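Minutes of the Basska project meeting, February 21, 2026

Present: Asuka Sekiguchi (chair), Bilal Jaber (minutes), two students from the Grarnitz group
Apologies: Miven

1. Minutes of the last meeting
Agreed, with one correction. The held-out homes were chosen before training began, and the text should say so.

2. Data so far
Bilal reported 476 demonstrations of the shoe task recorded with the hand-held gripper. Of these, 109 were dropped at the filtering stage, mostly for lost marker tracking on one finger. Asuka asked whether the losses fell evenly across cupboards. They did not — deep cubbies with dark side walls lose more than open shelves. Bilal will add a table by cupboard type.

3. Result on approach direction
The main comparison was between a policy trained on mixed approaches and one trained only on approaches from the heel end. Each was given 200 trials on the arm. Heel-end only did better on single shoes pointing into the cupboard, and worse on shoes lying at an angle. The meeting agreed that this is a result about the spread of the data and should be written up that way. The word "robust" is to come out of the abstract.

One of the students asked if the two policies had seen the same number of demonstrations. They had, after the larger set was cut down to match. This needs a sentence in the methods section.

4. Latency
Sleiman's new timing correction was tried on about 76 of the recordings. Finger width and wrist pose now line up better at the moment of closing. No decision yet on running it over the whole set. Asuka would like to see the effect on one trained policy first.

5. Clutter and backgrounds
Discussion of whether stickers on the back wall of a cubby help the camera pose estimate. Bilal thinks they do, as plain pale panels give the tracker very little to hold on to. Asuka pointed out that the policy might also learn to use them as a cue. Agreed to run a small test with the stickers moved between recording and trial. Small loose objects on the cubby floor are to stay in the data and be noted in the log.

6. Actions
Bilal: table of dropped demonstrations; methods sentence; sticker test.
Asuka: revise abstract; write to Miven about arm time in June.
Students: retrain the mixed policy with Sleiman's correction.

7. Any other business
The grip pads on the second gripper are to be checked before the next round of recording. Spare pads are in the Grarnitz store, and whoever takes the last set should reorder.
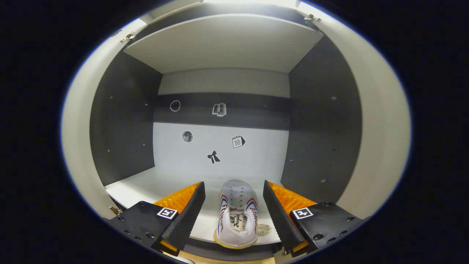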